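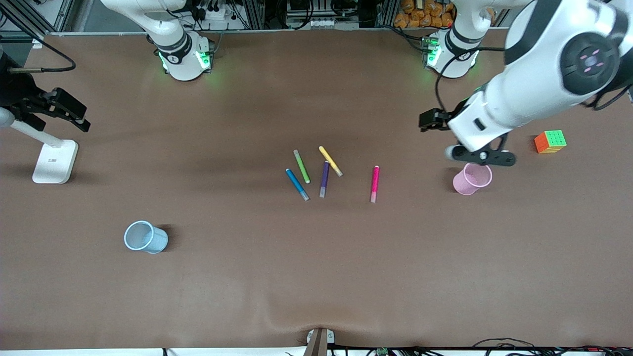 *Fig. 1. The table, with brown paper down.*

# Reading a Long Document Without Losing Heart

Notes to go with the second lecture, 8 Feb 2020
Tutor: Severino Collado

Welcome back, and thank you for the lively talk last time about parish boundaries, which ran on so long that we never reached the main business of the course (my fault entirely, I do love a boundary). These notes cover what I said in the lecture and a little of what I meant to say.

## Where we'd got to

Our main source is the Kullisdale enclosure papers, and in particular the long statement made by the tenants when the common was divided. The copy you have runs to 35 pages. It's repetitive, the spelling wanders, and the clerk had a habit of starting a new sentence before he had finished with the old one. Most people give up at page eight or so, and I gave up there myself the first time, and went off to read something about canals.

What brought me back was a remark by my old teacher, Dwayne Mahmoud, who told me to stop trying to understand it and simply find out who was speaking. It was very good advice. The statement reads like one voice but it was put together from the words of 24 tenants, and once you begin to hear the joins, the whole thing becomes much easier to follow.

## First reading: leave it alone

Read the statement straight through with your hands in your lap. I mean this quite seriously! If you mark as you go on a first reading you will mark nearly everything, and a page that is all colour is no more help than a page with none. Have a cup of tea at the halfway point. Don't look up the hard words yet — "herbage" and "stint" will come clear from the way they're used, and the glossary at the back of your pack has the others.

## Second reading: four questions

Now go back to the beginning and look for these, giving each its own colour:

- **People.** Anyone named, and anyone who ought to be named but is only "the said widow" or "his brother".
- **Places.** Fields, lanes, wells, gates. Clanunen turns up under three spellings, so keep your eyes open.
- **Money and measure.** Rents, acres, numbers of sheep.
- **Complaint.** Any point at which the tone changes and somebody is plainly cross.
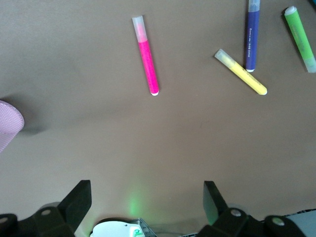
It doesn't matter in the least which colour goes with which question, so long as you write yourself a key inside the front cover and stick to it. I once changed my mind in the middle of a set of manor rolls and have never been able to make head or tail of my notes since. Mark single words or short phrases. If you find you've coloured three lines together, you have probably stopped asking the question and begun admiring the prose, and there's a time for that too.

## Third reading: the margins

With a pencil this time. Where two colours fall close together, write a few words at the side saying why. Money and complaint sit side by side very often, as you'd expect, but the passage on page 19 has places and complaint with no money anywhere near it, and I'd like us to spend some time on that one. My own feeling is that the old path to the well had been stopped up and they minded it more than the rents. You may well disagree, and I hope some of you will.

## A word about figures

The award gives the common as 2552 acres. Please treat that with care. The surveyor measured the open ground, while the tenants reckoned by what it would feed, and the two ways of counting were never meant to agree.

## For next time

1. Finish the second reading, up to the end of the witness list.
2. Choose one tenant and write half a page on what he or she wanted.
3. Bring your key.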